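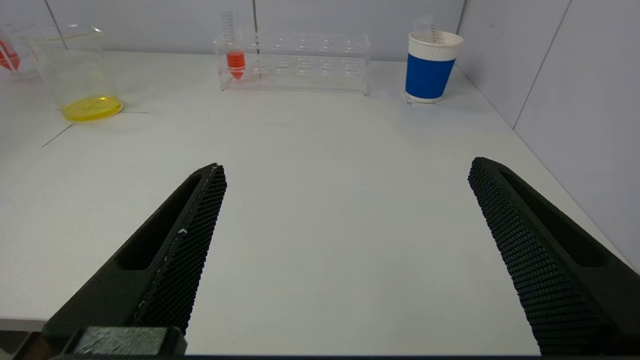 Grasp planning, in the view of Marion Cowie, is mostly the art of deciding what to leave alone, and she has argued that a planner should be judged first by how well it keeps away from the glassware it was never asked to touch. Her remark is often repeated among users of Plillidel, an open planning and control package for laboratory robot arms, and it sums up the project's outlook rather well.

Plillidel was started at Rendham by Nahuel Garrido and Nima Parsa. It takes the view from a wrist camera, works out where tubes, racks and beakers stand on the bench, and plans a path for the gripper between them. Clear objects are the great difficulty! Glass and acrylic let the background show through, so depth readings can land on the wall behind. The perception module, Serrano, gets round this by looking for edges, rims and printed graduations – a delightfully simple idea – and by treating coloured liquid as a strong hint that a vessel surrounds it.

Control
The control loop runs at 56 Hz. Fingers close under a force limit, and the planner keeps a margin of 13 mm from anything it has not been told to pick up. A tube held in a rack must be lifted straight up until its tip clears the holes, and only then may the arm turn.

Releases
Version 2 appeared on 27 Sep 2022 and brought a much faster path search, written largely by Annunziata Guerra. It also added Brirnari, a replay tool that steps through a logged run and shows what the planner believed at each moment. The test suite holds 237 bench layouts, many of them crowded on purpose, and new layouts are still welcome.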